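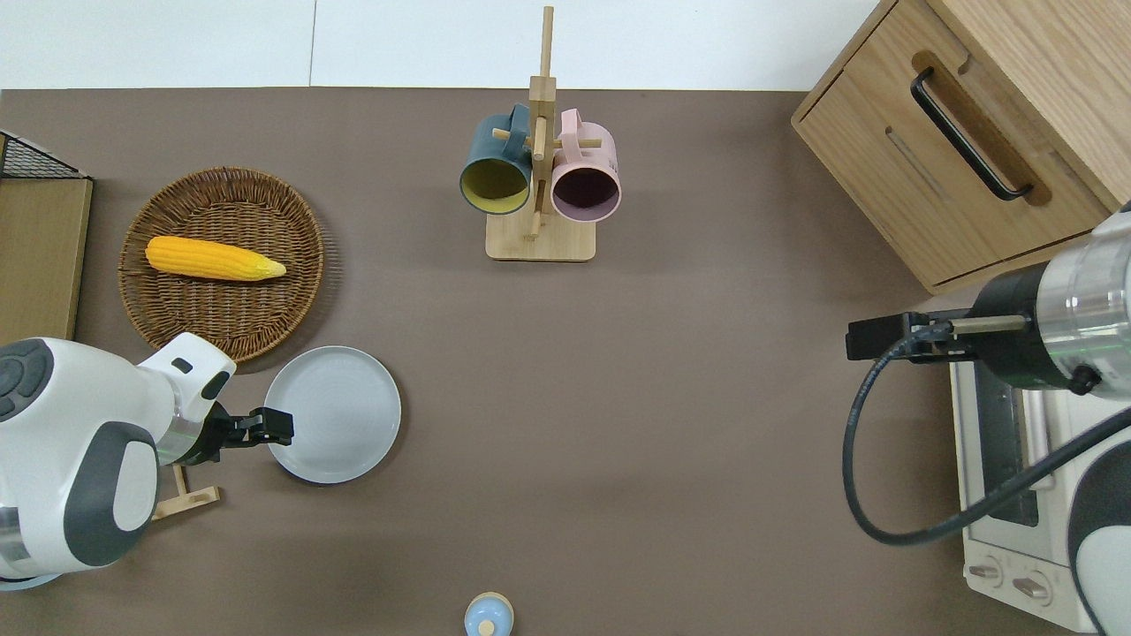 Mug tree, teal mug left, pink mug right.

Filed under: Shop Notebook / Finishes & Oils

October, notes typed up after lunch

Still not convinced by the Havelico. The tin says "cures hard in a day" and I have scraps from last week that take a fingernail mark without much effort. Senthil says I'm putting it on too thick. Could be. I wiped this batch until the rag came away with nothing on it and the edges are still tacky at the end grain, so I don't think thickness is the whole story.

What we're meant to be settling is which finish goes on small kitchen pieces: pegs, racks, spoons, anything that gets a damp cup put near it. The three in the running are Havelico hardening oil, the Suvarna wax blend, and plain raw linseed as the one everybody complains about. Ljubica wants an answer before the next order goes in. I told her she'll get a table of results and can draw her own.

Scrap prep, so it's written down somewhere: sanded to 300, water wiped to raise the grain, left overnight, sanded again with the same paper. Half the maple then went to 2000 at Crisóforo's insistence. He swears a burnished surface sheds water. My worry is that it also sheds finish. The 2000 scraps drank hardly any oil, and I'd bet what he's feeling with his thumb is polished wood with next to nothing in it. He disagrees and has initialled the back of his pieces so there's no arguing later about whose were whose.

Water drop test, first go. Drop on each scrap, watch glass over it, an hour by the wall clock. The wax did best to look at. The Havelico left a pale ring on the coarser scraps that faded by mid-afternoon. The linseed went dark and stayed dark. None of this tells us much about a peg with a wet handle hanging off it all night, and a flat scrap is a generous test for all of them. I said so when we planned it.

Also the lamp over the bench was off for part of the hour, so the drops didn't all get the same heat. Do it again.

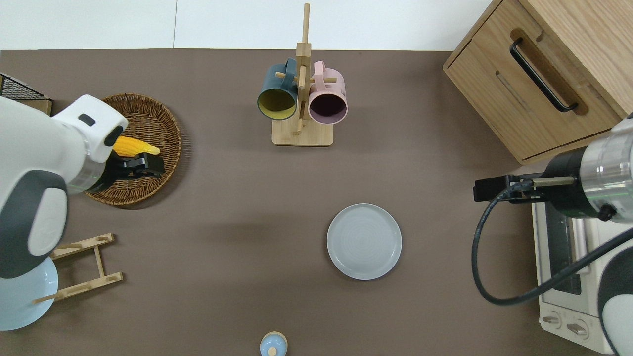 What the books say

Kavitha brought in her father's finishing manual, printed 1973, a good read and wrong in places. It has linseed drying "in the course of an afternoon". Maybe in somebody's afternoon. Our raw linseed was still moving under a rag after a week, and I suspect the author meant boiled and never said so. There are pencil notes in the margin beside that paragraph, none of them polite.

The supplier sheet from Nuvby is newer and I trust it less. It quotes a hardness figure for Havelico and doesn't say what wood, what humidity, how many coats or what was used to measure it. I emailed to ask. The reply was the same sheet again, in colour this time.
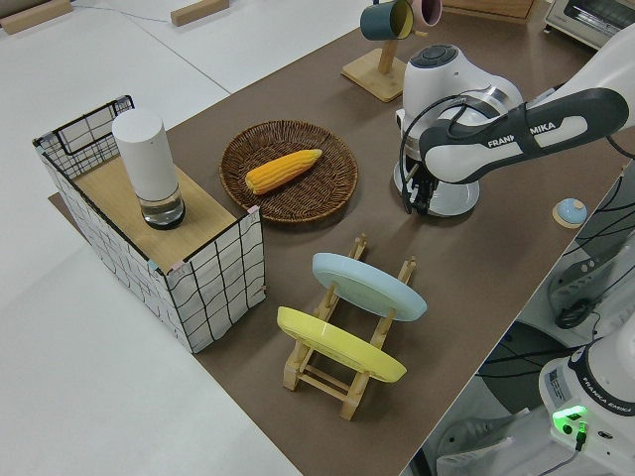 Cinell Woodshop - Small Goods Bench

Keerthana's numbers from the rub test are in the green folder. She got a clear gap between wax and oil and I'd like to believe it, but she changed cloths between the two sets and the second one was a lot rougher. She knows. We're both a bit annoyed about it.

Smell, for the record: wax, faint, a bit like a church. Havelico, oranges, then something under the oranges that I don't care for. Linseed smells like linseed. Lay the rags flat outside, do not ball them up in the bin, I found one balled up in the bin.

Next round:
- same cloth for every scrap, cut from the one piece
- cut actual pegs, both ends finished, and hang something damp off them overnight
- one set with a second coat of Havelico and a full week's wait, to be fair to Senthil
- leave the lamp alone

If I had to guess today I'd say wax, and I'd say it quietly. Ljubica has already asked twice if she can write "wax" on the order form. Not yet.

Check the end grain again before going home - still tacky at 4:30.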